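Sollholm house meeting, minutes, October

Item 3. Second-floor bathroom

The cleaning list was read out and agreed, with one change. The tank lid and the wall behind the toilet go on the weekly list — they had been monthly. The brush holder stays on the floor beside the toilet. 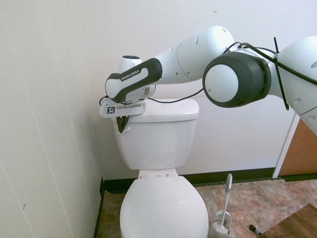
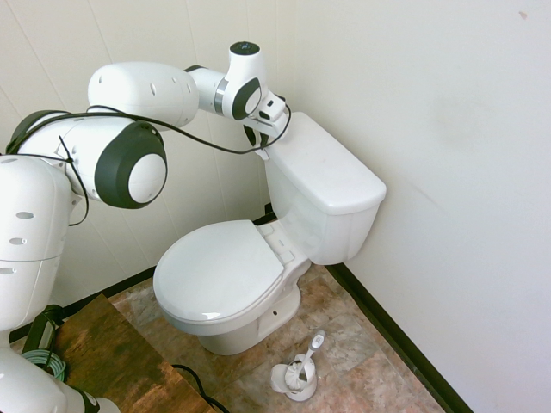 Second-floor bathroom, toilet and tank, two views.

A new seat from Urkex was priced at 63. Agreed to wait until spring. The Tistorby quote of 400 for repainting the walls was turned down as too high, and a second quote will be requested.

Item 4. Supplies

Paper and cleaner to be ordered together, limit 220. The balance stands at 2,213.

Meeting closed at 8:40 p.m.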